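Tavion Zamora, afinador: «El piano de la abuela casi nunca está muerto»

Quedamos a las ocho de la mañana porque a las nueve y media ya tiene cliente. Llega con la bolsa de herramientas al hombro, pide café solo y deja el móvil boca arriba en la mesa. Sonará cuatro veces. Lo coge dos.

Tavion Zamora lleva media vida afinando pianos, tiene 58 años y un taller en la parte baja de Fernau, detrás de la estación de autobuses. Sin rótulo. «Tuve uno, se lo llevó el viento en noviembre y no lo repuse. El que me busca me encuentra.»

Empezó tarde y por casualidad. Trabajaba en un almacén de muebles, cargando, y un día hubo que bajar un vertical por una escalera de caracol. «Una barbaridad. Cuatro tíos y una cuerda. Llegó abajo entero pero sonaba a lata, claro, y vino un señor mayor a arreglarlo. Me quedé mirando. Me quedé toda la tarde y el encargado me descontó las horas.»

El señor mayor era Tobias Villanueva, afinador de toda la comarca, y lo tuvo de aprendiz seis años. Los dos primeros, sin tocar una clavija. Limpiar, desmontar teclados, cambiar fieltros, volver a montar.

«Me ponía a escuchar. Dos cuerdas, la misma nota, y yo tenía que decirle cuándo dejaba de batir. El batido es ese uaua-uaua que hacen cuando no están iguales. Al principio no oyes nada. Luego lo oyes en todas partes, en la nevera, en el ascensor de mi madre. Es una lata.»

¿Y el afinador electrónico? Se ríe. Lo usa, lo lleva en el teléfono, no tiene ningún problema en decirlo. Para poner el la y para dejar hecha la octava central cuando hay ruido en la casa. El resto, de oído. «Cada piano estira distinto. Un vertical pequeño tiene los graves cortos, y si lo afinas por los números te queda feo. Correcto y feo.»

Primera llamada. Una señora de Kincaid, quiere saber si le puede mirar un piano que era de su abuela y que lleva cerrado desde el entierro. Él pregunta tres cosas: dónde está, si hay radiador cerca, si alguna tecla se queda abajo. Apunta en una libreta de espiral. Cuelga.

«De esas, muchas. El piano de la abuela. Casi nunca está muerto, eh. Está desafinado, sucio, con polilla en los fieltros, pero muerto no. Muerto es cuando el clavijero no aguanta. Giras la clavija y vuelve sola. Ahí ya tienes que decirle a la familia la verdad y es un mal rato.» 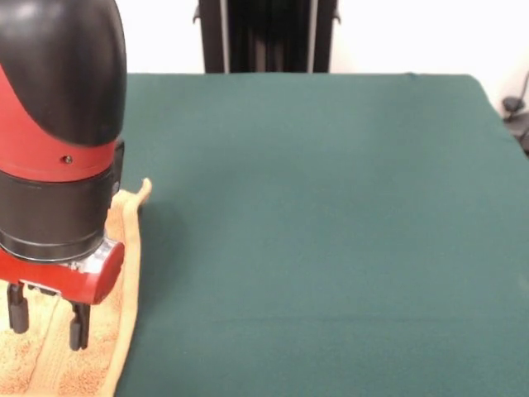
Le pregunto cuánto cuesta resucitar uno. No le gusta la pregunta. Depende, depende, depende. Al final saca la libreta y me enseña la última factura gorda, una restauración completa para Gwendolyn Blackwood, profesora de canto: 3.818 euros. Cuerdas nuevas, macillos, regulación entera, dos transportes.

«Se lo dije antes de empezar. Por ese dinero te compras uno de segunda mano decente. Me contestó que no quería uno decente, quería ese. Pues ese. Tardé casi 47 días y le llamé cada viernes... bueno, cada semana, no me acuerdo del dia. Le llamaba para que no pensara que me lo había vendido.»

Hablo con ella por teléfono esa misma tarde. Tiene prisa, alumno en la puerta. «Cuando lo trajo lo toqué y lloré, ponlo si quieres. Mi padre me enseñó las escalas ahí. Tiene un fa que siempre ha sido un poco nasal y le pedí que no me lo quitara.»

¿Y no lo quitó? Zamora, otra vez: «Lo dejé un poquito. Se puede, pinchas menos el fieltro de ese macillo y ya está. Pero me costó, me pedía el cuerpo arreglarlo.»

Segundo café. La conversación se va a la humedad, que es su tema, su enemigo, podría estar dos horas. Las casas de Fernau son húmedas en invierno y en verano la gente pone el aire a tope. La tapa armónica se hincha, se encoge, y el piano se va de tono todo a la vez o por zonas. Que es peor.

Consejos que da, los de siempre: pared interior. Lejos del radiador. Nada de macetas encima. «La maceta, por favor. He sacado tierra de dentro de un piano. Tierra. Y una cucharilla, y un diente de leche en un sobre, con la fecha puesta.»

¿Devolvió el diente? «Hombre, claro.»

¿Cada cuánto hay que afinar? Una vez al año si se toca poco. Dos si se toca en serio. Si se ha mudado, esperar unas semanas a que se asiente antes de llamarle. «La gente me llama el día de la mudanza con las cajas por abrir. Yo voy si quieren, pero van a pagar dos veces.»

El teatro es otra cosa. Desde hace unos años lleva el piano de cola de la sala Jakilex, y ahí se afina antes de cada concierto y a veces en el descanso, con el público pidiendo cerveza a diez metros. La programadora, Mavis Pettigrew, le manda los horarios por mensaje y él contesta con un pulgar. No se han escrito una frase entera en años, cuenta. Se llevan muy bien.

«En el descanso tienes quince minutos. Vas a por los unísonos que se han abierto y no tocas nada más. Si te pones a corregir de verdad te pilla el timbre a medias y el pianista te mira. Me ha pasado. Una vez. Me miró mucho.»

Pianistas maniáticos, alguno. Uno le hizo cambiar la altura del pedal cuatro veces y acabó como estaba. Otra le trajo bombones. No da nombres y yo lo intento, eh.

Aprendiz tiene ahora, por fin: Arlo Begay, que viene de la guitarra y trabaja con él por las tardes. Tiene buen oído y poca paciencia, dice Zamora, y enseguida añade que él era igual. A Begay lo pillo al final en el taller, con un teclado entero desmontado sobre dos caballetes y las teclas numeradas a lápiz.

«Llevo un mes con fieltros», dice. «Verdes, rojos, gordos, finos. Sueño con fieltros. Clavijas he tocado las del piano viejo de prácticas, y rompí una cuerda el primer dia. Hace un ruido que te cambia la cara.»

¿Hay trabajo para dos? Zamora cree que sí. Se venden menos pianos nuevos en la tienda, eso lo ve, y los digitales han mejorado mucho, el mismo tiene uno en casa para no molestar a los vecinos por la noche. Pero hay pianos por todas partes, en casas, en academias, en el hotel del puerto de Cleltitport, donde hay uno blanco en el vestibulo que él llama «la nevera» y que afina cada primavera con el hilo musical puesto. Se lo apagan si lo pide. Tarda más en pedirlo que en afinar.

Última pregunta, que si toca. «Mal. Tres piezas, las tres para comprobar el instrumento. La gente se cree que voy a tocar algo bonito cuando termino y les hago una escala cromática y les cobro.»

Son las nueve y veinte. Se levanta, paga él, no hay manera. En la puerta vuelve a sonar el móvil: la señora de Kincaid, que sí, que hay un radiador. Justo al lado.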